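Section 3 — Glass table: cloth care and daily wipe-down

For the Lema guest lounge, Garketport. Replaces the sheet taped inside the cupboard door, which was out of date anyway. Questions to Mercy Swai.

3.1 Before you start

You need one tan cloth, the white basin and the Purero spray. Kitchen roll is no good — leaves bits everywhere.

NOTE: Tan cloths are for glass only. Not floors, not the hob. If one has been used on anything else, bin it and get a new one from the shelf.

1. Basin on the left-hand side of the table, flat on the glass.

2. Open the cloth out and feel for grit. Shake it well away from the table. Gather it up loosely in both hands, keep it over the glass near the basin.

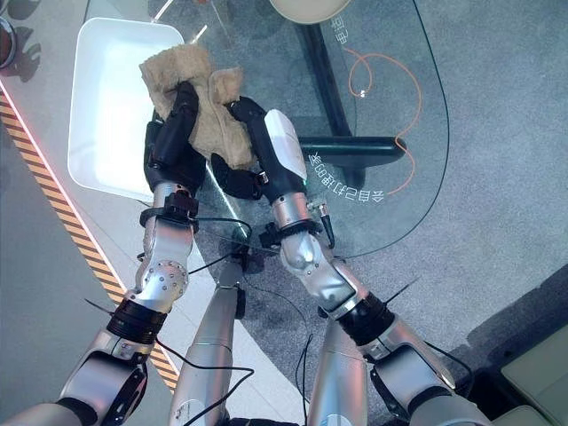
3. Spray the cloth, never the glass. Three squirts. More than that and you'll be chasing smears till lunch.

4. Fold in half, then half again. Gives you a few clean faces to work through.

CAUTION: Do not lean on the table. Do not sit on it. Do not rest the bucket on it.

3.2 Wiping

5. Start at the far side and come towards you. Long strokes, light pressure. Turn to a fresh face when the cloth starts to drag.

6. Rim next. Fingers get everywhere on a round edge, so go all the way round, then do the underside lip.

7. For sticky patches (jam, juice, candle wax) roll the cloth into a small firm bundle and hold it tight near one end. Work the other end in little circles.
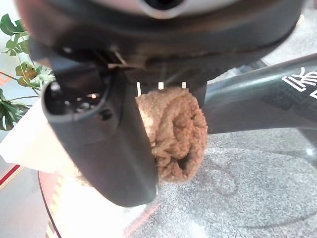

Don't scrape with a knife or a bank card, even if it's stubborn. Leave a damp corner on it for 3 minutes and go again.

8. Go easy over the white printing. Straight wipe, no scrubbing. Kwame Quansah has the number for Ukska if any of it lifts.

NOTE: Printing is on the glass itself. It isnt a sticker, please stop picking at it.

3.3 Checking the cloth

9. Look at the pile before you put the cloth away. Squeeze it, check down in the folds. That's where the dirt sits.

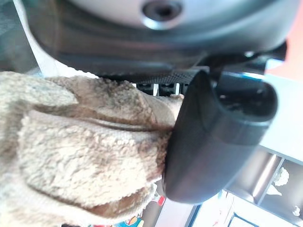
Grey patches that stay after a wash mean it's had its day. Same for bald bits, or a hem coming undone. Write it on the stock list, item 27, and Njoroge Muli will reorder at the end of the month.

10. Wash at 40, no softener. Softener makes them slide about and not pick anything up. Air dry — the dryer flattens the loops.

3.4 Mid-service tidy

Full clear only at close. During the day a quick tidy will do:

— white tray stays to the left
— food stays up the far end
— cloth to the right, well away from the food
— cords off the glass when you get a minute

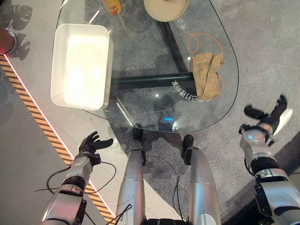
Fig. 13. Glass table mid-service. Tray left, plate at the far side, cloth right.

CAUTION: Cords across the glass catch on cuffs and pull things over. Move them to one side before you wipe, dont wipe round them.

11. At close, plates and any leftover food to the kitchen first. Then tray. Then repeat steps 1 to 8 with a clean cloth.

12. Initial the sheet by the door. Peninah Kombo collects them in the morning.

Section 4 covers chairs and cushions.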